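Gridell Tray Packing Set

Notes on contents and layout. Maintained by Ardalan Rashti.

The set covers one table task: placing snack bags on a tray. It holds 300 episodes, each stored in its own folder with a plain text label. Episodes longer than 1090 steps were dropped in April.

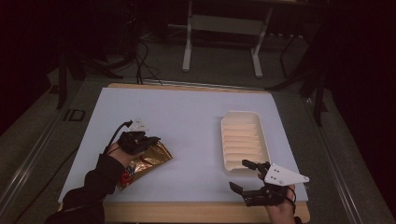

Labels use a fixed word list. "Bag" means any soft foil package, whatever its contents. "Tray" is the white plastic one with the ridged inside, placed lengthwise to the right of the bag at the start. A bag resting on the rim is labeled "partial" and kept.

Splits
train: all folders except those in holdout.txt
holdout: 15 folders, never used for tuning

Known issues
Foil glare shifts the color values. Bag outlines in the holdout folders were drawn by hand.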